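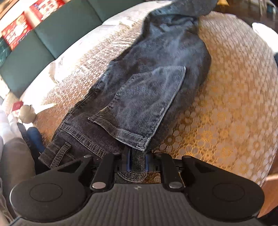 Folding Jeans on a Soft Surface: Does the Method Matter?
Project report, group four
Anitha Kurian, Algirdas Toom, Bjartur Riis
Supervisor: Norbert Vlček

1. Why we did this

Our module asks each group to take a piece of household advice and test it. We were given folding. The claim we picked comes from the Nunell tidying booklet, which our supervisor handed out in January and which says that jeans folded in its way "stay folded until worn" and take up less space than jeans folded any other way. The booklet does not say how this was found out. It has no figures in it at all apart from the price.

I should say that two of us thought the claim was probably true before we began. I didn't, and I wrote most of this report, so read it with that in mind.

2. What the booklet tells you to do

Lay the jeans flat, back pockets up. Put one leg over the other. Tuck in the pointed bit at the crotch so that the long edge is straight. Fold the hem up to just below the waistband, then fold in three. The finished block is supposed to stand on its short end.

We compared this with two others: folding in half and in half again (what Bjartur does at home) and rolling from the waistband down (what Algirdas does when he travels).

3. Where and on what

The booklet's drawings show a bare table. Most people we asked don't fold on a table. They fold on the bed or the sofa with the rest of the washing heaped next to them, so we wanted a soft surface with a patterned throw over it and ordinary things lying about.

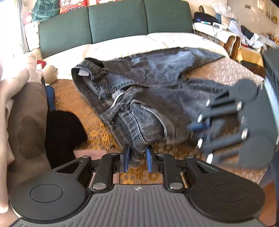
A soft surface changes more than we expected. On a table you can smooth the denim with the flat of your hand and it stays put. On a throw over something padded, pressing down makes a hollow and the cloth slides into it, throw and all. The crotch tuck, which the booklet calls the secret of the method, was the step that suffered most. It needs a firm edge to pull against. Anitha got round this by holding the waistband down with her forearm, but that isn't in the instructions and we did not allow it in the timed folds.

Thick seams were the other trouble. Where the side seam and the inside seam end up on top of each other the block is fatter at one end, and it leans.

4. What we measured

We did 100 folds with each method, shared out between the three of us. For each fold we wrote down the time, the height of the finished block under a light board, and whether it was still in shape after being picked up and put down once.

The jeans weighed 662 grams on the kitchen scales. We mention it because a lighter pair would very likely behave differently, and we only used the one pair. That is the biggest hole in this project and we knew about it early on. We had planned to use a stretchy pair from Tundden as well but ran out of time.

5. What we found

The booklet method made the neatest block on a table. On the soft surface it was no flatter than folding in half twice, and it was the slowest of the three. Rolling was quickest but came undone most often when picked up. The standing-on-end claim failed more often than it held on the throw, though on a hard shelf the same blocks mostly stood.

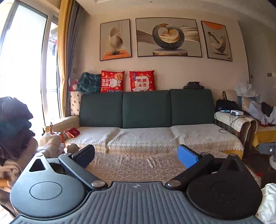
We also got faster with all the methods as the folds went on, so some of the difference in times may just be practice. Bjartur did most of his rolled folds last, when he had already handled the same jeans for hours. We should have mixed up the order. Mr Vlček pointed this out after we had finished, and he was right.

There is also the question of what "less space" means. The booklet seems to mean floor space in a drawer. If the block falls over, the space it takes up is different. We measured height lying down and did not measure drawers.

6. Things we don't believe

We don't believe the booklet's "stay folded until worn". We would want to see it tried in a real drawer that somebody opens every morning — and with a heavy pair as well as a thin one.

We are also doubtful about our own results for rolling. Algirdas rolls tightly and Anitha rolls loosely, and their figures hardly look like the same method.

7. If we did it again

Three pairs of jeans of different weights. The order of methods drawn from a hat. One person folding and another one timing throughout. And a drawer.

Word limit for the main text: 1000. Timing sheets are in the blue folder handed in with this report.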